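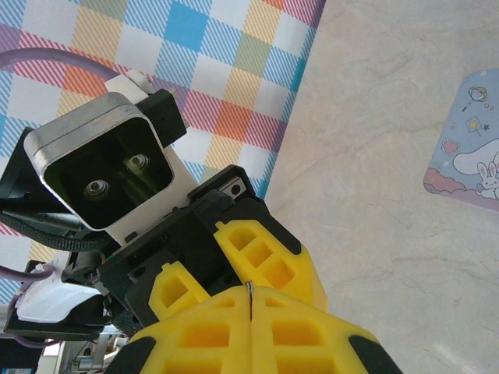

Flerkmont Dye Shed — Shared Notebook

3 Jan 2024

First entry of the year, and I'm picking up the weld yellow where I dropped it before the break. For anyone flicking back, the last batch came out a nice strong lemon on the wool and a sort of sad custard on the cotton, and I'd blamed the alum. I no longer blame the alum (sorry, alum).

Dug out the old stock and weighed it all again this morning. The jar marked 35 g really does hold 35 g, so that's one theory gone. What I hadn't written down was which water I used. I've got a nasty feeling it was the rain butt for the wool and the tap for the cotton, and I only know that because Elibariki remembered me moaning about the butt being half frozen. Please, everybody, me most of all, write down the water!

Today's run: four cotton hanks, all from the Trarau cone, all scoured together with soda ash and a squirt of the plain soap. Simmered two hours. The scour water went the colour of strong tea, so either the cone had more wax on it than I thought or I skimped last time. Probably both. Rinsed until clear, then into the mordant bath.

Hank A: alum only, tap water
Hank B: alum only, rain water
Hank C: tannin first, then alum, tap water
Hank D: tannin first, then alum, rain water, pinch of chalk

Left A and B in the alum for the whole of the morning while C and D sat in their tannin. Then swapped pots about, spilled a fair bit of the tannin down my left boot, carried on.

Weld went in at 127 g dried tops, chopped with the kitchen scissors (the good shears are still away being sharpened). Kept the pot below a simmer this time. Last time I let it boil while I was on the phone to Rocha about the invoice, and I do think that's where some of the brown came from. Strained through muslin, divided by weight between the four pots, hanks in.

First dips after 29 minutes. A is pale, a bit green. B is paler than A, which I did not expect at all. C is lovely, a proper buttery yellow. D is the best of the lot, much deeper and brighter, and I said something rude out loud I was so pleased with it. Left all four in to cool overnight, so don't judge anything until they're dry. Yellow always lies when it's in the pot.

Elibariki Mrema came by in the afternoon and thinks the chalk is doing most of the work in D and the rain water hardly any. He may well be right, in which case I need an E: tannin, alum, tap water, chalk. I've got one hank left over from the same scour so it may as well be that. Bath will be weaker by then, though, so it won't be a fair fight. Better to do the lot again with fresh weld, I suppose — there's enough in the sack for another two runs if no one pinches it.

Other bits:

Thermometer on the big pot reads high. Checked it against the jam one, and they disagree by 15 degrees at the top end. I've put tape on it.

Skultari have said the indigo order will be in two parcels. Whoever signs for the first one, don't put it by the radiator.

Light test strips from May are still up in the south window. The madder hasn't budged, the turmeric has more or less gone home. I'll take them down when I've got a minute and stick them in the back of this book.

Tomorrow: hanks out, one rinse, dry in the shade, then snip a bit off each for the card. Iron dip on half of C if there's time. Buy chalk.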